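Notebook, liquids cell
July, page 70 onward
Mostly for me. Valbona Stojanovska gets a copy because she asked what my problem is with the draft.

Read the Cleridville draft again over coffee. Title is "Good Practice for Two-Arm Handling of Open Liquids," and after two passes I still can't find the practice in it. Plenty of "should be considered" and "as appropriate." A rule I can't fail is no use to me on the bench.

What it asks for, boiled down:

Secondary containment "where spills are foreseeable." When is a spill not foreseeable with a syringe and open cups? Either write "always" or tell me the volume below which we don't bother.

A keep-clear distance for people "commensurate with the task." We had a tape line once. It wore off and the work went on the same as before, so I'm not sure what the tape was doing. I still want a number, or at least a method for getting to one.

Visual check of the tool before each run. Fine. Check for what? The draft doesn't say. A scuffed fingertip is normal here and a loose pad is a stop, and a new person can't be expected to know that from the word "visual."

Drips to be "recorded." By whom, how, and who reads it? Skultach recorded drips for most of a year on paper sheets. I have the sheets in a drawer. As far as I can tell I'm the only person who has opened the folder, and I was looking for a stapler.

Morning, 9:40

Syringe work with red dye water. Mallby protocol as written, one arm on the barrel, second one standing by near the cups. Dye is there so we can see what lands on the table, and it does that job well. I'd go so far as to say the dye has taught us more than the draft has.

First thing I wanted to look at was the tip. The protocol says the tip should be over a cup or a tray "at all times when charged." Charged isn't defined. Valbona reads it as any liquid in the barrel. I read it as anything that can still fall off the end, and that includes the film left in the nozzle after the barrel looks empty. Under her reading we can swing an empty-looking syringe over bare table and be in full compliance.

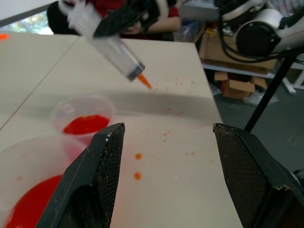

Clause 2, tip position

Clear barrel, orange tip pointing at the tabletop, red spots near it on the cream. I can't say from one look which spots came from that tip and which were there already. That's the trouble with the drip record too: it wants a cause for every mark, and people will write one down whether they know it or not. Wynne's sheets have a "cause" column filled in on every line. I don't believe that column.

My proposed wording: "From first fill until the tip is wiped, the tip stays over a cup or tray, whether or not liquid can be seen in the barrel." Valbona thinks it will slow things down. Probably. I'd like to see how much before we argue.

Clause on starting surface

Not in the draft at all, and I think it matters more than anything that is. Wipe the table, both cups' outsides and the finger pads before the first move. Then any mark afterwards belongs to this run. Without that, the drip log is a diary of the table. Sheet 3607 from Wynne lists a spill "front left, old?" and the question mark says it all.

Clause on people

Draft says operators "should remain aware of arm reach." I've never met anyone who thought they weren't. Being seated by the table is how we do this work, and I don't want a rule that pretends otherwise and gets ignored. Better to say who may be within reach, at what speed setting, and where the stop button has to be. Valbona wants hands off the table edge while both arms are live. I said I'd agree if she puts in what counts as live. She's thinking about it.

Clause on floor

Boxes and wrapping near the table. Draft is silent. Cleridville's older floor rule (form 1917, still pinned up by the door) bans "all packaging materials" from the cell, and going by the state of most cells I've been in, it has had no effect on anyone. I'd settle for a clear path to the stop button, checked at start of day.

11:15

Tried my tip wording for the rest of the session. Roughly the same pace for me, but I was paying attention, so that proves very little. Need someone who doesn't care about the result to do it.

To do
Send Valbona the two new clauses, without the remarks about the stapler.
Ask Mallby what they meant by charged.
Find out if anyone has failed an audit on any of this. If not, what is the audit for?
More blue roll. We're out again.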